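Ticket 144 – Goltudeck planner stalls when both arms are given a plate task
Project: Clulteo tabletop simulation
Status: Open, workaround in place
Opened: May 28, 2020

Hello all, and sorry in advance for the length of this one. I've been going back and forth with the two-plate task since the last Goltudeck update and I'd like to get everything written down while I still remember the order I tried things in.

The short version is that the planner accepts the goal for both arms, starts moving the right one, and then leaves the left one waiting until the request times out. The log says "no valid path, left" over and over. I ran 123 episodes overnight with the default settings and 7 of them finished. Before the update nearly all of them did, so I don't think it's the task itself.

First I suspected the collision shapes, so I rebuilt them for both plates and cleared the cache. No change. Then I swapped the plate goals between the arms, and the stall stayed with the left arm, which I found quite interesting! Right hand over the decorated plate, left hand still upright off to the side of the ringed one:

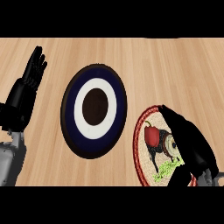 Does the planner stall if the left arm is run alone?

Running the left arm alone works fine, with the same start pose and the same goal, so the trouble only shows up when the two requests share a planning call.

That pointed me toward the sampling limit. The new version splits one budget of 1,000 samples between the arms, and as far as I can tell from the log the right arm is served first and uses up most of it. I set a separate budget for each arm in the Baluyot config file – the old key is still read, thank goodness – and the left arm started getting paths again.

I'd still call this a workaround. Planning is noticeably slower now, and the folks at Erstead who maintain the scheduler may have a nicer idea. Could somebody over there check whether the shared budget was intended? I've attached the config and the full log, and I'm glad to rerun anything you'd like to see.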